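Automação e Robótica Aplicada
Notas de aula 15: avaliação de um kit bimanual de bancada
Versão de 2023-03-13

1. Objeto da análise

O kit Drenis, distribuído pela Promitia, é vendido como célula de manipulação para ensino e prototipagem. Inclui dois braços articulados, garras, câmeras de punho, perfil de fixação e o software Truleck. O recinto lateral é opcional.

2. Montagem mecânica

As bases dos dois braços são fixadas a um trilho de alumínio ranhurado na borda frontal da mesa. A solução simplifica o alinhamento, mas a distância entre bases passa a ser um parâmetro de calibração. Qualquer deslocamento no trilho invalida a transformação entre os dois referenciais.

O catálogo indica alcance de 140 mm além da linha central para cada braço. Nessa faixa os volumes de trabalho se sobrepõem, e o planejador precisa verificar colisão entre elos, garras e cabos.
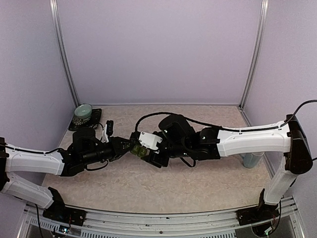 3. Preensão com duas garras

Quando ambas as garras atuam sobre o mesmo objeto, forma-se uma cadeia cinemática fechada. Erros de posição deixam de ser apenas geométricos e aparecem como força interna na peça. O Truleck oferece dois modos:

Mestre-seguidor: um braço impõe a trajetória e o outro acompanha com rigidez reduzida.
Simétrico: a trajetória é definida no referencial do objeto e distribuída entre os braços.

O modo simétrico exige calibração recente. O manual recomenda repeti-la a cada 1,000 ciclos (notação do original; leia-se mil).

4. Cabeamento

Os cabos correm por fora dos elos. A manutenção é rápida, porém as folgas junto ao punho devem entrar no modelo de colisão como volume adicional. O modelo padrão do fabricante as ignora.

5. Exercício

Com os parâmetros da tabela 17 da apostila Marchetti, calcular o erro relativo máximo entre as garras para uma folga angular de um grau em cada base. Entregar o desenvolvimento completo, com os referenciais identificados.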